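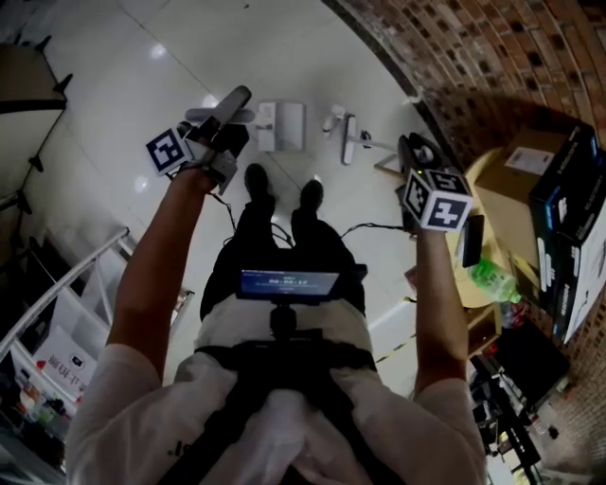
Piradov extends return and refill scheme for household cleaning concentrates

Skernitz, Thu 7 April

Piradov, the manufacturer of cleaning concentrates for homes and small workplaces, will extend its return and refill scheme to the whole of its domestic range. The extension covers kitchen, bathroom, floor and glass products. Until now the scheme has applied only to the floor cleaner, sold in the 2 litre container.

Under the scheme, a customer buys a bottle once, returns it empty to a collection point and takes away a filled one of the same size. Returned bottles go back to the Skernitz plant, where they are sorted, washed, inspected and refilled. Bottles that fail inspection are ground and the material is passed to a recycler. The deposit is charged at first purchase and carried over from one bottle to the next.

The scheme will operate through 818 retail collection points, including independent hardware shops, grocers and trade counters. Each point receives a stackable crate, a printed returns sheet and a weekly pick-up. Shops with limited floor space may ask for a half-height crate. No powered equipment is needed at the collection point.

Changes to the bottle

The present floor cleaner bottle was designed for single use and later strengthened at the base. It has performed adequately in the scheme, but the neck thread wears with repeated opening and the shoulder traps residue during washing. The replacement has a wider neck, a coarser thread and a shoulder with a steeper slope, so that wash water drains without the bottle being tilted on the line.

Wall thickness has been increased at the base and at the shoulder. The handle has been removed from the smaller sizes and kept on the 2 litre size. All sizes share one closure, supplied by Rollidetti, with a replaceable liner. The liner is renewed at every refill and the outer part of the cap is washed and used again.

Labels have been changed as well. The earlier paper label was removed at each wash and accounted for a large part of the solids in the waste water. The new bottles carry permanent safety text moulded and printed on the body, with a small wash-off label for the product name, batch and filling date. The wash-off label uses an adhesive that releases in warm alkaline water – the same water already used in the first wash stage.

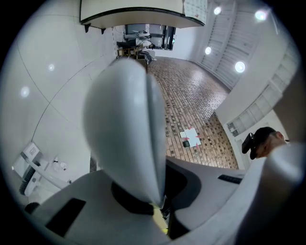
Can a bottle be returned if it held a different product from the one being bought?
Any bottle from the domestic range is accepted against any product of the same size, provided the cap is fitted and the bottle has held nothing other than a Piradov concentrate.

Washing and inspection

The washing line at Skernitz has four stages: pre-rinse, alkaline wash, hot rinse and final rinse with filtered water. Water from the final rinse is collected and used in the pre-rinse. The line was supplied by Ishida as a single order together with the drying tunnel and the crate washer, and replaces two older machines which have been taken out of service.

After drying, each bottle passes through a leak test and a check for retained odour. Odour is the most common reason for rejection in the floor cleaner scheme, and usually results from bottles having been used at home to store other liquids. Customers are asked not to decant any other substance into a scheme bottle. Bottles known to have held fuel, paint thinner or garden chemicals must not be returned and should be taken to a local hazardous waste site.

A bottle is withdrawn when the wear mark on the base is no longer legible. The mark is a shallow moulded ring that rubs away through contact with conveyors and crates. It gives line staff a simple visual limit and avoids the need to record the history of each container.

The concentrates themselves have not been reformulated for the scheme. Dilution rates are unchanged. The kitchen and bathroom products will be supplied at the strengths now on sale, and existing safety data sheets remain valid until the revised bottle drawings are added to them.

Trade customers

Cleaning contractors and small workplaces may join the scheme through a separate account. Trade collections are made from the customer's own premises once 300 empty bottles are ready in crates. Smaller quantities may be taken to any retail collection point during opening hours, subject to the space available there on the day.

Deposits on trade accounts are shown as a separate line on the monthly statement and are adjusted for bottles returned. Bottles missing for longer than a year are treated as sold. Crates remain the property of Piradov and are charged for if damaged or lost. 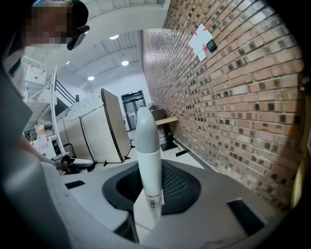

Timetable

Kitchen and bathroom products will join the scheme first, followed by glass cleaner. The full range is due to be available in returnable bottles by the end of October. Single-use bottles already in shops will continue to be sold until stocks run out. They carry no deposit and cannot be exchanged, but may be placed in household recycling where plastic bottles are collected.

The existing floor cleaner bottle will remain acceptable at all collection points after the new design is introduced. Old and new bottles may be mixed in one crate. They are separated at the plant by neck width before washing.

Retailers wishing to become a collection point should apply through their usual wholesaler. Applicants need a covered area for crates, kept away from food and out of reach of the public. Training consists of a printed guide and a short telephone briefing.

About Piradov

Piradov makes concentrated cleaning products for household and light commercial use. Blending, filling and bottle washing are carried out at its plant in Skernitz.

Notes to editors

Bottle drawings, wash line specifications and the retailer guide are available on request from the Piradov press office. Requests for plant visits should be made in writing and should state the number of visitors. Safety footwear is required in the washing hall.

Ends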